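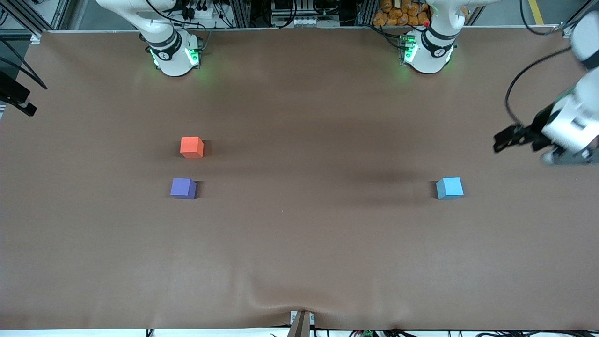

Both arms powered up, cubes out, left gripper over the table.

Two-arm cube stacker, shared shop build (long, sorry)

telletti_two
Posted 21 April 2026

Okay, I have been lurking on this board since January and I finally have something worth posting! A few of us at the Grurnaswood shop have been putting together a two-arm table, and as of last night it picks up foam cubes and stacks them. Both arms! On one table! I keep grinning at it like an idiot.

Quick rundown for those who like that sort of thing. Arms are bolted along the far edge of the table so the whole front is open. Power and control boxes live behind, between the two bases. Brown sheet over the top, pulled tight and held at the front edge. Foam cubes in orange-red, purple and light blue. The software is our own mess. Jiahui Song wrote nearly all of the motion side and I did the part that finds the cubes and argues with her part.

The task right now is simple: bring the blue one over from the right side, hand it across in the middle, put it on top of the purple one. The single-arm stack is pretty solid. The handoff is where it gets exciting. Last night we ran the handoff 17 times and got 6 clean ones. Most of the bad ones go wrong the same way: the receiving gripper closes a hair early, catches a corner, and the cube spins and pops out. Foam is forgiving until it isn't.

So, questions:

Has anyone done a handoff with plain parallel fingers, no force sensing at the tips? How do you decide when to let go?

And is the brown sheet a bad idea? I love it, the colors jump right out, but I have a feeling I'm going to hear about it.

pappas_bench
Replied

Congratulations, that's a real milestone! Six out of 17 on a first night of handoffs is better than I managed.

You are going to hear about the sheet, and I'll go first. Look at the front edge by the clamp. You've got wrinkles running into it. If a gripper comes down there with a cube that's supposed to be flat on the table, it's going to sit on a ridge and lean. Pull it from the corners, not the middle, or glue it to a board and be done.

regula_g
Replied

I'd leave the sheet alone. The wrinkles are all up front and the cubes aren't. My table has had a bedsheet on it for two years and it stacks fine. What I would fix is the shadow. There's a soft dark patch on the table left of the blue cube, and if the cube finder works on brightness at all, that's going to bite when the arms move around and the shadow moves with them.

telletti_two
Replied

@pappas_bench okay, fair, the front is wavy. It's one clamp in the middle and it bunches. I'll try the corners.

@regula_g we go by hue first and only use brightness to throw out junk, but the junk filter has dropped the purple cube on me a couple of times, and always when an arm was stretched out over it. I had been blaming the purple. Going to log it properly now.

faretti9
Replied

Hue is not as safe as people think, especially orange-red on brown. Those are neighbors. A brown sheet is basically dark orange as far as the numbers go. I'm surprised the orange one isn't the one giving you trouble.

telletti_two
Replied

It's so much brighter and more saturated than the sheet that it has never missed. Purple is the dim one. But I take the point, if the lights were lower I could see it going sideways.

faretti9
Replied

Then you have a system that works in one room with one set of lights. Which is fine! Just don't tune for three more weeks and then move it next to a window. Plain gray mat, dull finish, problem gone.

regula_g
Replied

Gray mat and now your shadows are the same color as your table. Everything is a trade. I still say brown is okay.

myrto_k
Replied

Can we talk about the handoff, because that's the fun part!

I built a two-arm thing with my sister Antigoni (hers was the left arm, mine was the right, it was exactly as competitive as it sounds) and we had your exact corner problem. Two changes got us most of the way.

First, stop moving both arms at the meeting point. One arm holds still, fully stopped, and the other comes to it. We were having them both glide in because it looked beautiful, and every bit of timing error in both arms landed in the same place.

Second, turn the receiving gripper a quarter turn so its fingers close on the two faces the giver isn't touching. If you come in on the same pair of faces, you're fighting for space on a small cube, and you end up on the corners.

For letting go, watch the finger position on the receiver. Close it with a low limit, and when the fingers stop moving before they're all the way shut, they've got something. Wait a beat, open the giver. We waited 303 milliseconds. Do not ask me why 303. It was a typo and it worked and neither of us would touch it after that.

telletti_two
Replied

Oh, this is gold. We are doing both of the things you say not to do. Both arms glide in, same faces. It does look beautiful, right up to the pop.

Finger position we can read already, so the low limit idea is a one-evening job. I'm putting 303 in as the starting value out of respect.

pappas_bench
Replied

I'm going to disagree a little on stopping one arm. It works, but you can get the same result by slowing both way down for the last stretch, and then you don't have to redo it later when you want to pass something heavier that doesn't like sudden stops.

myrto_k
Replied

With a foam cube, though? It weighs nothing. Get it reliable first, make it pretty later. You also have one less moving thing to suspect when it fails.

jiahui_grurnas
Replied

Hi, I'm the other half of this build. I lean toward Myrto on this one. The arms don't agree perfectly on where the middle of the table is, and that bothers me more than speed. We calibrated each arm to the table and never to each other. If one is parked, I can at least measure the error. With both moving I'm just guessing at it.

raluca_v
Replied

That would be my first stop, before any of the timing stuff. Easy check: close both grippers, bring the tips together slowly till they just about touch in the middle, and see how far apart they really are. Then do it again off to the left and off to the right. If the gap is the same in all the spots, it's an offset and you can fix it with one number. If it changes, one of your bases is turned a little. Check the bolts before you write any code. Keep a hand on the stop button while you do it!

jiahui_grurnas
Replied

Doing that tonight. The left base came off once to reroute cables, so I have a suspicion already.

faretti9
Replied

Speaking of cables, the one looping off the wrist on the left gripper. Does that have room when you turn it a quarter turn the way Myrto says? I've ripped one of those out of its socket. It was an expensive noise.

telletti_two
Replied

Good catch. It has slack for the moves we do now. I haven't tried the quarter turn with the arm stretched out to the middle. We'll walk it through by hand first.

telletti_two
Replied

Update, late, and I should be in bed!

Raluca called it. The gap between the tips was not the same across the table. It was almost nothing on the right and grew as we went left. Two of the bolts on the left base were barely snug. Tightened them, recalibrated both arms, and now the gap stays put, so Jiahui took it out with a single offset.

Right arm parked, left comes in turned a quarter turn, low limit on the fingers, 303 ms, let go. The wrist cable is fine if we turn it counterclockwise and very much not fine the other way, so the other way is now blocked in software. Thank you faretti9.

We only had time for a handful of tries, so I'm not going to quote a number yet, but I haven't seen the corner pop once since the change. Sheet is still brown. Corners are next.

myrto_k
Replied

YES! Telling Antigoni right now. She'll say it was her arm that did the hard part.

regula_g
Replied

Lovely. Keep the brown.

pappas_bench
Replied

Glad it's behaving. Post a proper count when you have one, and try it with the slow glide once just for me. I'd like to know how it does now that the base is tight.

telletti_two
Replied

Deal. Slow glide goes on the list right after the sheet.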